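共享茶水区整理事项第三次会议纪要

时间：十月，下午三点开始
地点：二层小会议室
主持：Hedvika Ševčík
记录：Rigoberto Bedoya
出席：Teteck、Pustico、Arango 三家各一名代表，另有行政一名
缺席：Garnetti（会前发来书面意见，附在第四项）

一、上次纪要的确认

上次纪要写的是“茶水区整理工作已基本完成”。Ševčík 要求删去“基本完成”四个字。她的理由是，水池边的柜子关不上门，窗台上还放着三个没人认的保温壶，这种情况写成完成，下次谁都不会再动手。Pustico 代表觉得可以改成“进展顺利”，Ševčík 问顺利在哪里，对方说至少大家都知道有这件事。最后改为“已开始”。

记录人补充：上次会上答应交清单的三家里，交来的只有一家，而且清单里把“杯子”和“水杯”分成了两行，数量不同，解释不清。已退回。

二、预算

行政通报，本季度茶水区可用余额为927元。Teteck 代表提出用这笔钱买一套分格收纳架，并带来了网页打印件。页面上说该架“让您的台面从此焕然一新”。

与会者的疑问如下：

1. 架子的宽度是80厘米，柜子内宽没有人量过。Teteck 代表说目测放得下。Ševčík 不接受目测。
2. 去年买过一套类似的，目前放在楼梯间，上面堆的是纸箱。再买一套，结果恐怕一样。
3. 打印件上的价格不含运费，运费在第二页，第二页没有带来。

Arango 代表的意见比较直接：东西多才需要架子，先把东西减下来再谈架子。Teteck 代表回应说，减东西这件事已经谈了三次会，架子至少买得到。双方都有道理，但钱只有一份。

决定：本次不批。由 Teteck 代表量好柜子内宽和深度，写在纸上，下次带来。运费页一并带来。

三、杯具的归属

现存杯子24个，这是行政早上在水池边、柜子里和窗台上点出来的。两层楼加起来常用茶水区的人是17个。多出来的杯子是谁的，会上没有结论。

Pustico 代表建议每只杯子底下贴名字。Ševčík 问标签进了洗碗机以后怎么办，Pustico 代表说可以买防水的。记录人提醒，前年那批“防水”标签最后是从滤网里掏出来的，这一点在当时的纪要里有。

Arango 代表主张划一个期限，到期没人领的统统送走。Pustico 代表反对，认为有人出差。问及出差的是谁，没有给出名字。

讨论了二十多分钟后同意以下做法，记录人对其效果保留看法：

- 没人认的杯子集中放进一个纸箱，搁在水池对面，箱子上写明截止日。
- 截止日由行政定，定了不改。
- 有缺口的直接处理，不等截止日。
- 认领时本人来拿，不接受代领。上次代领的结果是一只杯子换了三个主人。

四、Garnetti 的书面意见

Garnetti 来信共一页半，主要意思是茶水区应当“有整体的观念”，台面上的物品应当“形成呼应”。Ševčík 念完后问在场的人有没有听懂，没有人表示听懂。

信中可以落实的内容有两点。一是擦桌布不要搭在水龙头上；二是咖啡粉用完的人负责把空罐拿走。这两条均通过，不需要讨论。关于“呼应”的部分，请 Garnetti 下次到会说明，最好带样子来，不要再写信。

五、小桌上放什么

这一项占的时间最长。几方都同意小桌上只留少数几样东西，分歧在于留哪几样，以及留下以后会不会又慢慢多起来。

目前的方案是三样：一只浅的金属丝网篮，一个银色圆筒罐，一只白色带把的杯子。Teteck 代表认为这样很清爽。Ševčík 认为三样东西放在浅色木桌上当然清爽，难的是过两个星期还是三样。她要求把疑问逐条记下：

网篮浅，放茶包够用，放饼干就会堆出来。谁来保证里面不放饼干？Pustico 代表说大家自觉。记录在案。

圆筒罐没有盖，敞着口。拿它装搅拌棒可以，装糖不行，去年夏天的蚂蚁大家应该还记得。Arango 代表问能不能配盖子，行政说配盖子也要从那笔余额里出。暂定只放搅拌棒。

白杯子的用途说法不一。Teteck 代表说是给访客用的，Pustico 代表一直以为是放零钱的。如果是给访客用，就不能有人往里投硬币；如果是放零钱，就不该是一只喝水的杯子。表决结果为访客用，一票弃权。

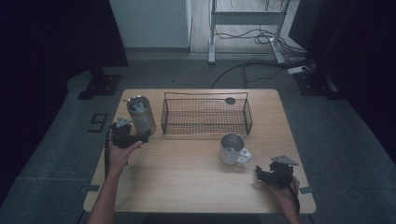

六、摆放位置

Arango 代表提出网篮靠后放，杯子放在篮子前面，罐子放左后方，这样前沿空出来，可以搁手里的东西。没有人反对，但 Ševčík 指出，前沿一空，就会有人把包放上去。建议先试一个月再说好不好，这一个月内不要发“效果显著”之类的通知。

七、待办

- 量柜子内宽、深度，带运费页：Teteck
- 认领纸箱及截止日：行政
- 重新交杯具清单，“杯子”与“水杯”合并：Pustico
- 楼梯间那套旧架子清空，看还能不能用：Arango
- 到会说明“呼应”：Garnetti
- 窗台保温壶：未指派，没有人愿意接

下次会议仍在小会议室，时间另行通知。会议于四点四十分结束，比预定晚四十分钟。

记录：Rigoberto Bedoya
审阅：Hedvika Ševčík

评论（4）

三楼路过：保温壶里有一个蓝色的是我的，不要扔，我下周来拿。

阿敏：楼上说下周，上次纪要底下也是这么说的。

豆浆不加糖：罐子为什么不能买个带盖的，能花几个钱？我自己出行不行？

匿名：旧架子那几个纸箱是 Pustico 的，清之前麻烦问一声。里面是什么我也不清楚。

联系行政：二层前台　|　版权所有，内部资料请勿转载　|　返回顶部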